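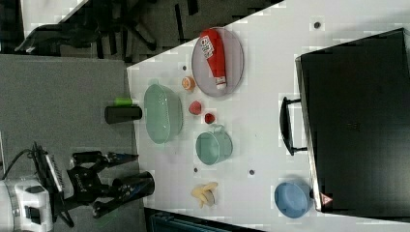 One reader from the Sadura site wrote to us that the planner should simply wait longer before it replans, and that three seconds would cure most of the trouble. We tried this in March with Handgate, our grasp planning tool. The waiting helped a little, but the arm became slow and the queue grew. So Caden, the new release, checks the grasp again 15 times per second and replans only when the score falls under 60. The old setting is still there -- look for "hold" in the config file. Logs from Cocco can be replayed with both settings.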